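Progress report, digital kits line
To: Meriem El Idrissi
From: Ulises Benavides
Covers work through end of September

Meriem, quick one before Friday. Numbers first, then the kits, then what I need from you.

Store
Wemska kit went up on schedule. 300 sales of the full bundle, 200 of the papers-only pack. Papers-only did better than I guessed. People seem to want solids and small patterns and skip the rest. Alphabet sold on its own hardly at all, I'd fold it back into the bundle and stop listing it seperately. Newsletter list now at 2222. Freebie downloads 1225, most of them the tag sheet Nattawut made on a slow afternoon. Should do another one of those.

Refunds: a few, all from people who thought they were buying paper they could hold. Listing now says DIGITAL in the title and again in the first line. Quiet since.

Kits
Wemska (winter cabin). Done, live. One fix after launch, the pine branch cluster had a white halo on dark backgrounds. Jairo re-cut it and we sent everyone the new file.

Taipe (kitchen and family recipes). This is the one your grant money is mostly paying for. Papers finished. Elements about two thirds there: ribbons, labels, stitched borders, recipe card frames all done. Word art is drafted but Ostap isn't happy with the script lettering, too thin when you print at 8 inches. He is redrawing it heavier. Still missing: jar lids, measuring spoons, a couple of torn edges, and the bread set. Shadows are going on last so they all fall the same direction, which we got wrong in the last kit and heard about it.

Floltham (school years). Palette picked, nothing else. Moved to after Taipe on purpose. Trying to run both at once is what sank us in spring.

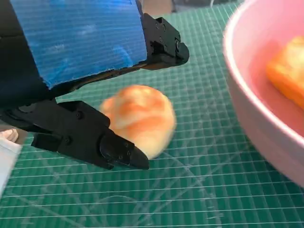
Bread roll on the green cutting mat.

Previews. Switched to one preview layout for every kit. Papers fanned at the bottom, elements in the middle, title top left. Saves Nattawut most of a day each time. Customers asked for a sample page from each kit as well so we are adding two, one busy and one plain. Creative team makes those. Team is down to Jairo and two guests at the moment, would like more but they need proper lead time and we keep handing them kits the night before. My fault mostly.

File sizes. Full bundle zip was too big and kept failing on slower connections. Split into three downloads: papers, elements, extras. Support mail dropped right away. Old buyers got the new links too.

Templates. Ostap did a pocket page set, layered, works in the two programs most of our people use. Not listed yet, waiting on the instructions sheet. Instructions sheet is waiting on me.

Late / not going well
Taipe is behind. Was meant to be finished by now, it isn't. Lettering redo is part of it, the rest is that I let the element list grow. I have cut it back. No more additions, whatever anybody begs for (I am the one who begs).
The blog is stale. Last post was the Wemska launch. I'd rather drop it and put the time in the newsletter, tell me if the funding terms say we have to keep it going, I couldn't find it in the agreement.
Commercial use license page still a mess. Three versions floating around and they disagree on whether you can sell printed cards. Need one version, short, in normal words. Draft is half done.

Money
Spent on fonts (two, both with full commercial licenses), storage for the downloads, and hours for Jairo and Nattawut. Receipts are in the shared folder, named by month. One is missing, the second font, I've asked them to resend. Nothing over budget. The line for printed samples hasn't been touched, would like to move it to Ostap's lettering hours if you are ok with that.

Next
Finish Taipe elements, shadows, previews. Then send to you to look over before it goes live.
Pocket page templates listed.
License page replaced.
New freebie, probably gift tags agian, maybe recipe cards so it ties in.
Start Floltham papers only once Taipe is out the door.

Need from you
Yes or no on moving the sample money.
Yes or no on the blog.
Your notes on the Taipe palette, the tomato red in particular. Ostap likes it, Jairo says it prints orange. Test page is in the folder, print it on whatever you have at home and tell me what comes out.

Call Friday still works for me, any time after lunch.

Ulises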